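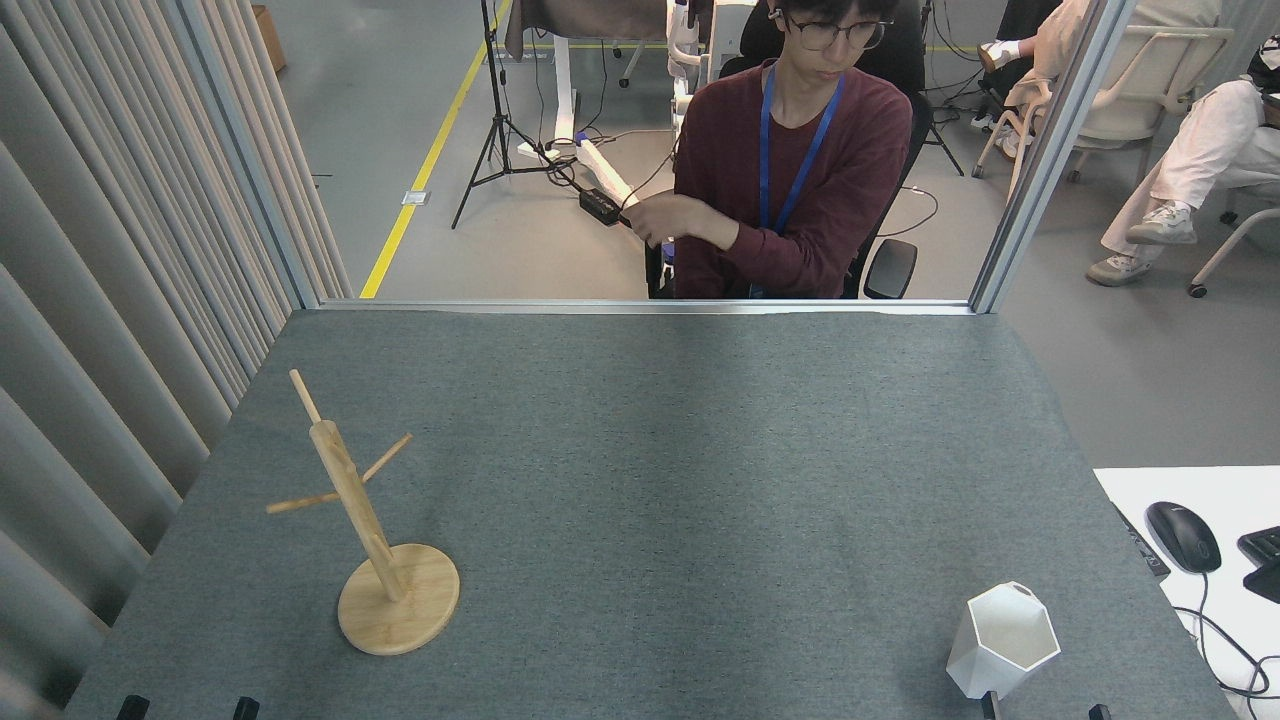 Home Reviews Kitchen Storage Contact

Durkus Mug Tree, bamboo

Reviewed by Rosalía Iglesias, 05/09/2021

The Durkus ships in two parts, a base and a post, joined by a single screw from underneath. Assembly took 90 seconds with a Phillips driver. The screw needed a quarter turn more after the first week and has held since.

Finish is even, with no splinters at the peg holes. The pegs are glued. Stoneware mugs weighing 12 ounces hang securely, but a handle with a narrow opening will bind before it reaches the post. Measure yours first.

Stability is the weak point. Load one side only and the stand tips at a light knock – hang mugs in opposing pairs. The Pacheco steel model I tested in April did better here, but it scratched glazed handles and cost $39.

Wipe it down with a damp cloth and dry it the same day. Do not soak it. The underside has no pads, so I added felt dots for use on stone counters.

Recommended for light daily use. Heavy mugs belong on a shelf.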